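Tindetti Pick Planner

Grasp planning for messy bins
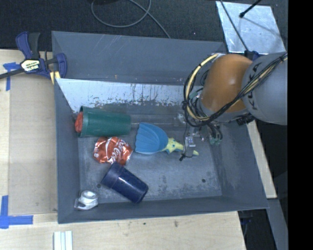 Tindetti on a KUKA arm, working a bin of cups, a can and a toy scoop.

I wrote the first version of this after a long October of hand-tuning grasp poses, and I never want to do that again! Tindetti takes a depth image, ranks the grasps it likes and hands your controller a path that stays clear of the bin walls. You get the top 50 candidates with scores, so when it picks something odd (it will, now and then) you can see what it was thinking.

Crushed cans are my favourite test – shiny, crumpled and never the same shape twice. Cups lying on their sides are a close second, especially with something stuffed inside.

Release 4 adds cable-aware planning, which Priya Kincaid at Reltham had been bugging me about for ages. Tell it how your cables are routed and it'll skip the wrist turns that would snag them.

Runs on Linux and takes roughly 186 MB installed. Licences are per arm, and the trial is the full program. Questions go to Arlo Lindqvist – he's quicker on email than I am.

We use cookies to remember your settings. Accept / Manage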